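Visit report: Trelluneo open afternoon, 9th June

I went to the Trelluneo open afternoon to see what we would be getting into if we put hand-held grippers in next year's equipment budget. Afroza Dissanayake showed our group of 29 through the workshop and then answered questions on cost for most of an hour, which was the part I had come for.

Trelluneo does not build its own arms. It buys them through Fiteder and spends its own time on the step before that, where people do a task by hand with a gripper tool and the recordings are used later to train the arm. The task on the bench was clearing a whiteboard. It is an ordinary small dry-erase board, and the eraser is a two-layer foam block, black on one side and purple on the other. The same tool has to hold the foam by its sides without letting it twist.
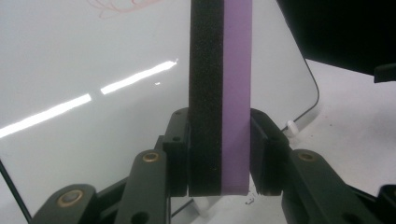

On price, the hand-held tools are the cheap end. Afroza gave 1,594 dollars per unit, with the camera and mount included and the computer left out. Okis quoted them 1,922 for a similar tool with a longer warranty, and they turned it down after working out that they could print replacement fingers in house. Spare bushings and pads are bought by the bag. She told us to budget about 1,000 a year for wear parts if the tools are in use every day, and to keep that on a separate line from the purchase so it does not get spent on something else in August.

The arm itself is another matter. Delivery was slow, the mounting plate was not in the first quote, and the electrical work in the room had to be paid for out of a different account. Her advice was to buy two hand-held tools first, run them for a season, and only then ask for arm quotes. I think that would suit us too - we do not have the floor space ready in any case.

The bench fixtures cost next to nothing. Small white pegs keep the whiteboard standing on the table, and I had expected to see a bought clamp or stand there. Hettiarachchi sells a proper fixture kit, but Trelluneo has not needed one so far.

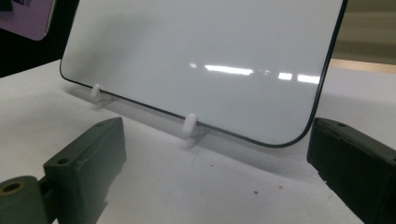 Whiteboard held up by two small pegs on the bench.

Points to settle before we ask for quotes: who will do the recording, where the files will be stored, and whether training time counts as equipment or staff cost. Afroza has offered to send her parts list. I will pass it on when it comes.

Related items
Equipment requests: how to fill in the form
Visit report: Hettiarachchi showroom
Notes on leasing or buying a robot arm
Spare parts and the annual budget

Contact the editor | Copyright, all rights reserved | Back to top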